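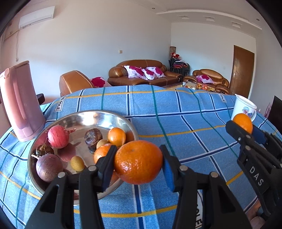 4. Opening Weekends and Second-Week Decline

4.1 Data

The analysis uses weekly ticket revenue for 387 feature films shown by the Clella and Rashidi theater chains. A film entered the sample if it opened on at least 40 screens and stayed in release for two full weeks. Reissues and filmed concerts were removed. Of the remaining titles, 145 were classed as horror or thriller, following the labels used by the distributors themselves. Where a distributor gave two labels, the first was kept.

Revenue is measured in ticket sales before tax. Preview showings held on the evening before release are counted in the opening weekend, which is how both chains report them.

4.2 Method

For each film we compute the share of opening revenue lost in the second weekend. This share is then compared across genres, with controls for screen count, season and whether the film is a sequel. Holiday weekends are marked separately. Films handled by Irkar, a small distributor that moves its titles between cities, were matched by theater so that a change of location would not be read as a loss of audience.

Figure 1. Fruit in a steel bowl on a plaid tablecloth, with a mandarin orange held above it.

4.3 Results

Horror films fell more sharply in the second weekend than other films of similar size. The gap was 13 percentage points before controls and became smaller once screen count was included. Sequels account for part of the remaining difference. Original horror titles held their audience better than sequels in the same genre, although the number of wide original releases is small and the estimate should be read with care.

Audience scores from the Lurkik survey, collected at the theater exit, were only weakly related to the decline. A high score on opening night did not reliably predict a strong second weekend. Films that opened in July showed the steepest drops in every genre, and the model was run again without them. The ranking of genres did not change.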